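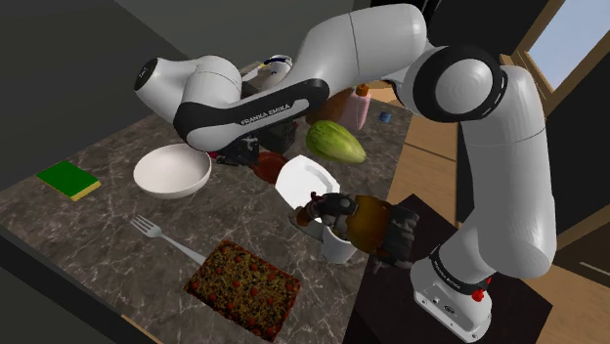 The quote from Poulain came in on Monday, four pages long, and Apolline Collet read it standing up because the office chair had gone to be mended.

She turned to the last page first. The arm itself was within what the board had agreed. The mounting plate was extra. The gripper fingers were extra, and so was a spare set, and so was the training, which would be given in Fluden and did not include lunch.

"What's a cable kit?" said Dorran from the other desk.

"Cables, I should think."

"For a thousand pounds?"

She looked again. It said 1000, with no pence after it, as if somebody had picked the number for its roundness. She put a pencil cross beside it.

The Furkham kitchen fed three day centres and a school. It had been short of hands since the spring, mostly at the end of the day, when the counters had to be cleared and the dishes sorted and everyone who could leave had left. Apolline had done it herself eleven evenings in a row in June. On the twelfth she had gone home and written the first draft of the equipment plan at her own table, with her shoes off.

The plan had a section headed Need and a section headed Cost. The board had asked for a third, headed Risk. She had written one paragraph of it so far, and it concerned forks. A fork lay flat and was thin and had to be picked up by something that could not feel that it was a fork. She had asked Poulain about this by telephone and a polite young man had told her that forks were a known item.

"Known to whom?" she had asked.

"To the team," he said.

Dorran rolled his chair over and took the second page. He was meant to be doing the wages.

"It's six months before the warranty starts to cost us," he said. "Then it's a yearly charge. Have you put that in?"

"I've put in the first year."

"They'll ask about the second."

"Then I'll put in the second."

She did it while he watched. The total at the foot of the column went up and the line beneath it, which was what they had left for everything else, went down. Everything else meant the dishwasher. The dishwasher was a Lirkitton, older than the school's head cook, and it leaked from one corner on to a folded towel.

"If that goes before Christmas," Dorran said.

"I know."

"I'm only saying, if it goes, you'll have an arm that can clear the plates and nowhere to put them."

Apolline took the pencil and wrote Lirkitton in the margin of the plan, then underlined it. She worked out the dishwasher by itself, new, with fitting. She worked out the arm without the spare fingers and without the training, on the chance that one of them could learn it from the manual. She put the training back. She tried the arm on hire over three years, and it came to more, but it came more slowly.

By half past four there were three sheets on the desk and the light had moved off them. Down the corridor somebody was stacking trays.

She rang Poulain and got the same young man.

"The cable kit," she said. "May we supply our own?"

He said he would have to ask. She heard him put the receiver down on something hard and walk away, and a door, and then two voices a long way off. Dorran had gone back to the wages. She waited, with the pencil over the second sheet, the one that had the dishwasher at the top.

"You can," the young man said when he came back. "But we'd have to send someone to check them."

"And is there a charge for that?"

There was. She wrote it down.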